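Can a machine put the shoes away yet?

Apinya Paisan
Posted in Home Robots & Gadgets — Friday, 349 views

OK so this is half a real question and half me venting. We have a family of five and an entryway that eats shoes. I also run the returns table at a small shop in Vestemside, so I deal with shoes at work and then again at home, and all I want in life is a thing that will pick up two shoes, set them next to each other and go do the same with the kids' toys. Not fold laundry, not cook. Just pick stuff up off one surface and put it where it goes.

I've been reading what I can and I keep getting two stories. One says it's right around the corner, the other says wait 30 years. A guy at work swears by the Skuta arm, which I've seen listed at $2,182 with the table clamp, and he says it'll do "light tidying." Does that mean shoes? Does it mean a ball that rolls when you touch it? The listing doesn't say, and the videos are all sped up.

What I'm really stuck on is the hands. Everything I look at has two flat fingers with rubber on them, and the rubber gets chewed up. How often do you swap the pads? Can you cut your own from sheet rubber, or do you have to buy the maker's? And does a torn one matter much for something soft like a shoe?

Pads on two grippers, and the shoes and balls job:
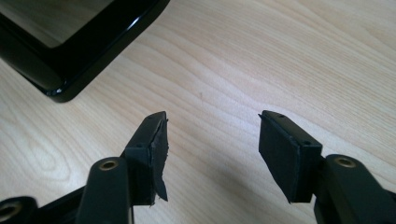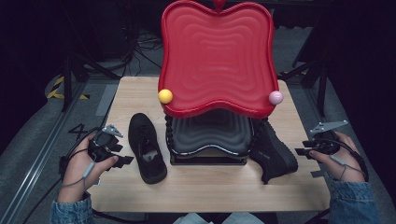
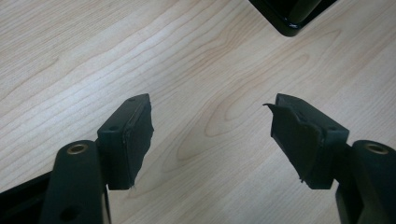 Jitimex
Shoes are easier than you'd think and balls are worse. A shoe has an opening with an edge you can pinch, and if you grab it a little crooked it still comes up. A small ball on a rim, you get one try, and if the fingers close off center it's gone under the couch. So for your entryway I'd say yes, kind of, if the shoes land on a table or a bench first and you don't mind it being slow. From a pile on the floor, no. I wouldn't pay two grand for that.

On pads: swap them when they start to peel. I tried to get a few more weeks out of a torn set and the loose bit kept folding under whatever I was picking up, so it would lift fine and then slip on the way over. Sheet rubber from the hardware store works great! Cut it a hair smaller than the block so there's no lip to catch, clean off the old glue (this is the boring part) and let it sit overnight before you squeeze anything with it.

Guo
get a shoe rack lol

but also "light tidying" in a listing means somebody set it up for one thing in one spot. ask them if it still works when you move the table. I asked about a different arm and got 2 emails back and neither one answered it

Apinya Paisan
Thank you both, even the shoe rack one. I have a shoe rack. It's empty, they kick them off right in front of it. Jitimex, what thickness of rubber did you use? The store by me only has the really thick stuff.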